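Sep 19, 2022

So the Flutura has been in my driveway for a week now and people keep asking me what it's like, and my answer is always too long for the parking lot at work. I'm putting it all down in this post and from now on I can just send the link!

Quick background for anyone new. I drove the same little hatchback for years, and it finally got to the point where the repair quote was $1,698 and the car was worth less than that. Ximeng Xia (my neighbor, who has opinions on every car on our street) told me to stop throwing money at it and go look at the used Randia wagons. I did look at a Randia. It drove fine, but the seat hit me in the wrong place behind the knees and I couldn't get it to go away no matter which lever I pulled. The Flutura was parked two rows over at Leclerc, same price range, and I sat in it and just kind of stayed there.

First real trip was out to Trotutmont and back with my friend Cuiping Lu, 73 miles each way, mostly two-lane road with a long climb in the middle. I was nervous about the climb. The engine is small and the salesman had been a little too cheerful when I asked about hills. But it pulled all the way up in fourth with the two of us and our bags, and I only had to drop to third once, behind a hay truck. It does get loud when you push it. Cuiping turned the radio up and then turned it up again, and I think that tells you what you need to know about the sound insulation. 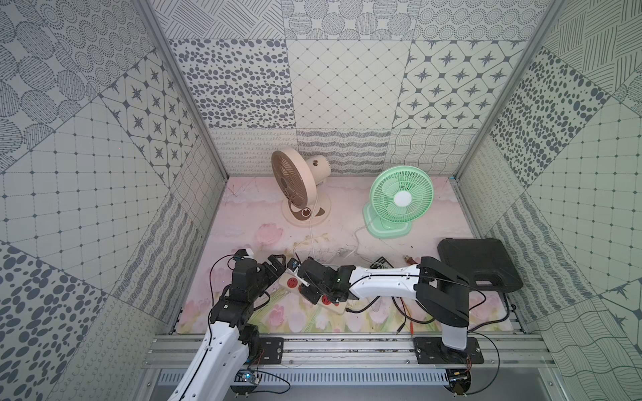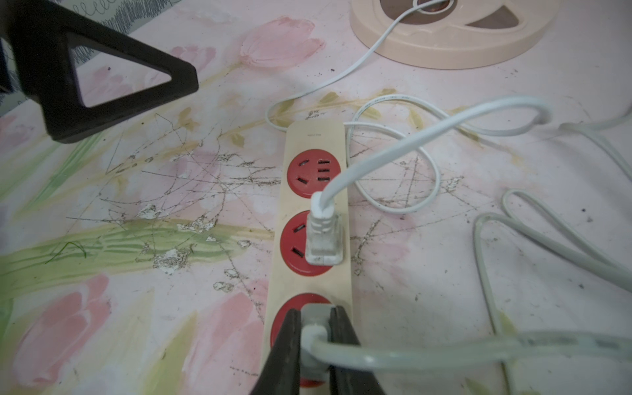 Red sockets up close, one gray plug and one white one.

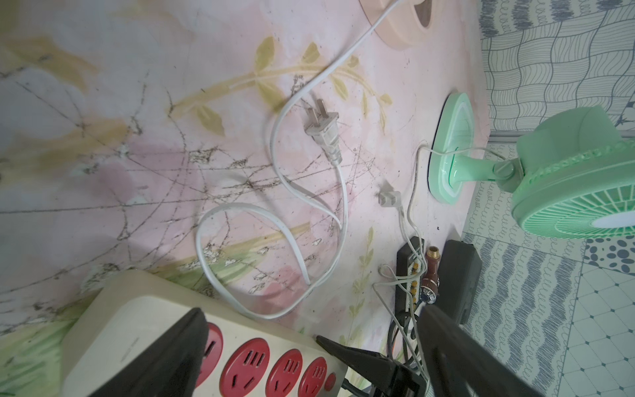 Coming back down was the fun part. The steering is heavier than I'm used to and I love it, you feel planted through the curves and the brakes don't grab. The wipers got a workout too (it poured for the last half hour) and the rear one leaves a big smeary arc right where I want to look. New blade is on the list.

Stuff I don't like: the cup holders are in front of the gear shift, so a tall coffee and second gear can't both happen. The clock is set by holding a button that also resets the trip meter, and I lost my mileage for the whole first tank that way. And the hatch is heavy! I'm 5 foot 2 and I have to do a little hop to get hold of the strap.

Stuff I do like: the heated seats, the huge side mirrors, and how much fits in the back once the rear seats go down. We brought home a bookcase from a yard sale in Trotutmont and it slid right in with the hatch closed. In the old car that thing would have been riding with its feet out the window.

Ximeng wants me to get snow tires on it before December. I priced a set with wheels at $1,580 and had to go lie down for a minute, so I'm going to ask Leclerc if they have any takeoffs in my size first. If you've run all-seasons on one of these through a real winter, please leave me a comment and tell me how it went, especially on hills.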